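Programme Reporting / Assistive Robotics / Safe Practice Stream
Reporting period to end of August
Prepared by the Binow project office for the Wenemeck Fund

Progress report 2: Working rules for multi-finger grippers in furnished rooms

1. Status

The project is on schedule against the revised work plan. Draft rules for operating a hand-type gripper in furnished living spaces were issued to both partner sites in June and have been in daily use since. The second draft is with Ahonen for technical review. One deliverable, the cleaning procedure, has slipped by a month and is covered in section 5.

2. Work completed

Wonbridge logged 1691 supervised grasp attempts in the period, against a target of 4000 for the full grant. The shortfall against a straight-line rate was expected, as the first weeks went to operator training and to agreeing on what counts as an attempt. An attempt now begins when the fingers start to close and ends when the operator releases the hold control. Attempts logged under the earlier wording have been re-coded.

Each session opens with a written pre-use check. The check was shortened in July after operators reported that several items repeated each other. It now covers:

- finger joints free of thread, hair and lint
- thumb collar and bracket secure, no visible movement between them
- palm grip surface clean
- wrist camera view unobstructed with the hand open
- stop control tested from the operator's position

A failed item stops the session until it is cleared and signed off by a second person. The second signature was a condition of the grant and has caused some delay at the smaller site, where two trained people are not always on shift together.

3. Soft furnishings

The first draft treated all furniture alike. The second draft separates hard furniture from cushions, throws and upholstery, as these behave differently under contact. A loose fold can be drawn between fingers before the force reading rises far enough to trigger a stop, so a force limit alone is a poor control. The draft now sets an approach speed limit near fabric and requires the operator to keep the fingertips in view on the wrist camera during the approach.

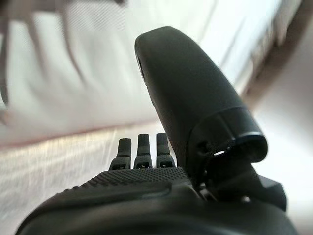 Figure 1. Wrist camera view with thumb and three fingers upright, textured palm below them. Pale fabric behind, out of focus.

The fabric rule raised a question about image quality. Reviewers at Ahonen noted that the background in wrist views is often too blurred to judge the distance to a surface behind the hand. We agree. The wrist view is adequate for checking the fingers and thumb, and the draft limits it to that use. Distance is to be judged from the fixed room camera or by direct sight. Where neither is available, the move is not to be made.

Bright rooms are a related matter. Strong light can wash out part of the wrist view, and operators at both sites have asked for a rule on blinds. We have left this as guidance for now - a fixed light level would be hard to check in an ordinary home.

4. Incidents and departures from the rules

No injuries were reported. Two departures from the rules were recorded. In the first, a session was started with the previous month's check sheet. In the second, an operator adjusted a cushion by hand while the gripper was powered. The arm was idle at the time, but the rule requires power to be isolated before anyone reaches into the work area. The operator has repeated the training module and the reach-in rule has been moved to the first page of the site card.

5. Delayed item

The cleaning procedure was due in July. The draft called for a damp wipe of the palm and fingers after each session. Wonbridge asked whether moisture could enter the finger joints through the openings near their bases, and we have no firm answer from the supplier. Until one is received, sites are to use a dry brush only. The revised procedure is now due in September.

6. Budget

Spending to date is within the approved amount. We request approval to move 25 hours from site travel to operator training. Most review meetings have been held by video and the travel hours will not be needed.

7. Next period

- close out Ahonen's comments on the second draft
- issue the revised cleaning procedure
- trial the fabric rule with operators who did not take part in drafting it
- settle cover for the second signature at the smaller site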